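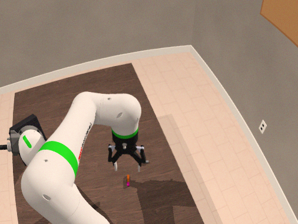 Workshop Floor | Machines & Makers

The Cell Gets Built Twice

By Menaka Ekanayake

March 14, 2020

Blažena Malý has the simulator up before her coat is off. Coffee, two monitors, a window full of log lines. The real cell, the one at Saso that sorts small molded parts, is a train ride away and she hasn't touched it since December. Doesn't need to, most days. Her job at Kurnby is the other cell - the one made of numbers.

Same arm. Same two-finger gripper. Same mounting block, same cable out the side. If a bolt pattern changes at Saso, it changes here first, or it's supposed to.

"People think you draw the robot and you're done," she says. "The robot is the easy part. It comes in a file."

The hard part is everything the file leaves out. How much the fingertips grip. How heavy a thing the size of a thumb joint really is. Where the base sits, and whether it sits where the drawing says. Last fall the base in the model was off by 2 millimeters and every pick landed a hair to the left. Took Kazimír Kadlec most of a week to find it. He'd been blaming the gripper.

Kadlec is the one with the checklist. Nineteen lines, taped to the side of his monitor, coffee ring on line four. Zero the joints. Load the tool. Check the tool's weight got loaded with it (it often doesnt). Open the gripper all the way, close it on nothing, read the width. Then parts on the floor, simple ones, bright colors.

Bright so you can pick them out when you're scrubbing through a run at speed. Small because small is where things go wrong. A big block forgives you. 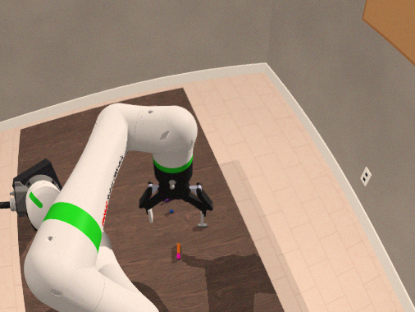
A full check is 600 runs, left going overnight. Positions get shuffled each time. In the morning Malý sorts the failures into piles - bad reach, bad grip, and a third pile she calls weather, meaning the physics did something silly. Part shoots off sideways. Part sinks into the floor. Usually a contact setting, sometimes the part's shape is too fine and needs to be made dumber.

I watched her fix one of those. Opened the part, swapped the collision shape for a plain box, saved, reran. Four minutes maybe. Then she wrote it in a paper notebook, the date and the old value and the new one. The notebook came from Svatopluk Urban, who ran this desk before her and lost a month's worth of tuning to a bad backup.

Lights and shadows get looked after too. Kadlec moves the sun. The camera software at Saso got confused by a hard shadow once and he wants the model confused the same way, early, at a desk, where it costs nothing.

What goes over to the real cell is a short file and a phone call. Zdislava Vlček takes the call at the Saso end. She runs the new settings at a crawl with her hand by the stop button, then half speed, then full. If the widths don't match she reads hers out and Malý types them in. The real gripper wins every argument.

Pads wear, so the numbers drift, so they do it all agian. Next check is Tuesday. Line seven is getting rewritten.

Filed under: Robots, Shop Practice
Shares 19 | Comments 2
Contact the editors | © 2020 | Back to top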